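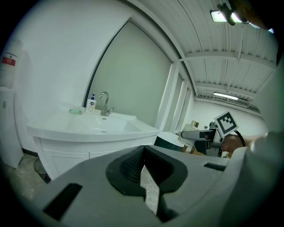 Submitted by: Roos Maes, Equipment Planning, Stivcombe
Ticket opened: 19th May
Category: Procurement / hand-held grippers
Status: Pending budget approval

Subject: Finger pad wear and spare parts allowance, washroom task set

Summary of issue

The washroom task set at the Gernmont site is run with hand-held grippers bought in matched pairs. The original purchase order covered the grippers, their marker cubes and one set of finger pads for each unit. It made no separate allowance for consumable parts. Operators have since reported that smooth items slip during lifting, and the site has asked whether the fault lies in the grippers or in the pads. This ticket records the checks made so far and requests a decision on the spare parts line before the next budget period opens in July.

Steps taken

1. Both units in the affected pair were inspected. Housings, fasteners and finger travel were found to be within the supplier's limits.
2. The pads were exchanged between the two units. The slipping moved with the pads.
3. A new set of pads was fitted from the site's own reserve. The slipping was not reported again during that shift.
4. The reserve now stands at 2 sets.

On the basis of steps 2 and 3, the grippers themselves are not considered defective and no warranty claim has been opened.

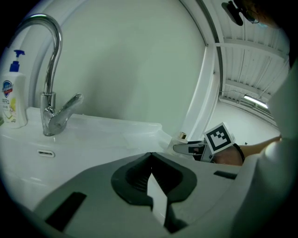 The budget question is how many pad sets to order and on what schedule. The current supplier, Kneževič, sells pads only in cartons of 12 sets, with a delivery period of 60 days. The rubber pad is set into the middle of the gray housing, with a deep V-shaped groove running down it, and the order must therefore specify the grooved pattern. The flat pattern listed on the same page of the catalog has a similar part number and was delivered in error once before. Purchasing is asked to quote the full part number on the order and to attach the drawing.

A second supplier, Plutine, has offered a compatible pad in single sets at a higher unit price. No sample has been received. It is recommended that Plutine be kept as an emergency source only until a sample has been tested on both smooth and textured items.

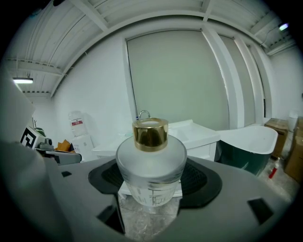
Sabina Rusnák replied that she had no objection to the carton but could not approve it under the existing equipment line. In her reading, pads are a running cost and belong with cleaning supplies, batteries and cables. She asked for a forecast of use over the full period, and added: "If we charge this to equipment, the replacement gripper pair planned for next year will have to be reduced or postponed. I would like that to be a decision and I would like it in writing."

Response from Equipment Planning

The point is accepted. The request has been moved to the consumables line and the forecast is given as follows. The site has 7 gripper pairs in regular use. One carton supplies 12 sets, a set being the pads for one gripper. One carton will not re-equip all 7 pairs, even with the reserve added, as 14 sets would leave nothing in hand. Two cartons are therefore requested, the first for immediate delivery and the second to be released when the reserve falls to 2 sets again.

Storage has been confirmed at Stivcombe. Pads are to be kept in their original bags, away from direct light, and issued against a signature.

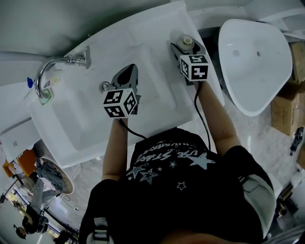 The same forecast should include cables. These were also left out of the original order, and a failed cable takes a pair out of service as surely as a worn pad does. A separate quotation has been requested and will be added to this ticket when it arrives. Until then, sites are asked not to buy cables locally, as the connectors differ between production batches.

Actions outstanding

Purchasing: confirm the part number for the grooved pad with Kneževič.
Equipment Planning (R. Maes): obtain a sample set from Plutine; add the cable quotation.
Finance (S. Rusnák): approve or decline two cartons under consumables.
Gernmont site: record the date of each pad change on the unit's log sheet.

Next review: on receipt of the Finance decision. Ticket remains open.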